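Wirnness school supply drive tops last year's total before the first frost 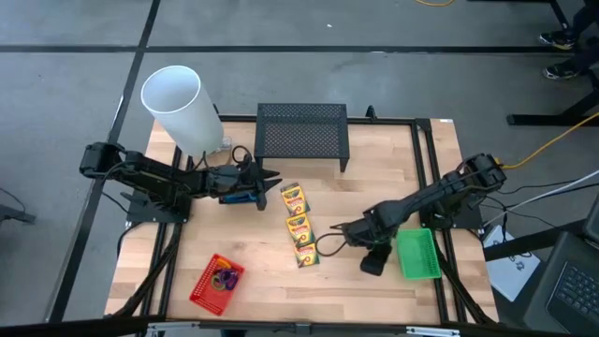 A row of crayon boxes on a wooden tabletop. Crayons remain the most requested item on the Wirnness list.

WIRNNESS, 2025-09-21. It has been a good long while since the fellowship hall on Bhat Street smelled so strongly of new erasers, but anyone who stopped in this past week to drop off a bag or pick one up will know just what we mean. The town's back-to-school supply drive wrapped up on Saturday afternoon with 573 filled backpacks given out to children from kindergarten through eighth grade, up from 307 the year before, and there were still people coming up the steps with glue sticks when the doors were supposed to be closing.

Maureen Bickerstaff has run the drive since it started out of her garage, and she spent most of Saturday on a folding chair by the coat rack with a clipboard in her lap, greeting families by name and asking after grandparents.

"I had it in my head that we might get to 400 if the weather held," she said. "Then the second truck came in from the Gemik warehouse on Wednesday and I had to go sit in my car for a minute. I was so pleased I didn't know what to do with myself."

Gemik, the office goods wholesaler out on the county road, gave notebooks and three-ring binders by the pallet this year. The Clorkar hardware store let shoppers round up their bills at the register from May right through Labor Day, and that money went toward calculators for the middle schoolers, which are always the hardest thing to come by and (as any parent with a seventh grader can tell you) the first thing to go missing.

The rest came in the way it always has, a bag at a time. There were collection bins at the library, the bank and both laundromats, and the one at the library had to be emptied nearly every evening through the last half of August.

The wish list is put together each spring by teachers at the two elementary schools, and it does change a little from year to year. Headphones have crept up toward the top. Pencil cases with a zipper are in, and the hard plastic kind that pop open on the bus are out. Crayons have never budged from first place. Gemma Cropper, who has taught first grade here for going on two decades, said her class will go through a whole box apiece before winter break and start in on the second.

"The blues and the blacks go first," she said. "By February you'll have a child coloring the sky purple and telling you it's nighttime, and I say that's fine, that's a lovely sky. But it's nicer when they have the choice."

Lacey Garside came in with her 3 children on Saturday morning and left with a backpack for each of them, along with a tin of oatmeal cookies that somebody's aunt had pressed on her at the door. Her youngest starts kindergarten at a new building this fall after the family's move in from the lake, and had been worried about it all summer long. He picked a green bag and wore it on his front the whole way down the hall, and his mother said he planned on sleeping with it next to the bed.

Haircuts were offered in the side room again, and the line for those ran out past the water fountain for much of the morning. Ashley Hollis closed her own shop for the day and brought 2 of her stylists along with her. She said the most common request was "short, but not too short," and that she had been cutting hair long enough to know what that means, more or less.

There are some supplies left over, mostly folders, rulers and wide-ruled paper, and these will go to the school offices for children who move into the district during the year. Families who missed the drive can ask at the front desk of either school and do not need to fill out a form.

Ngaio Halliday at the library is already keeping a list of people who would like to help sort next summer, and she would be glad to add your name to it. Mornings are best if you want to catch her in person. Gently used backpacks are welcome at any time, so long as the zippers work, and so are clean tote bags, which the sorting tables never seem to have enough of.

Contact the newsroom | Copyright 2025 Wirnness community news | Back to top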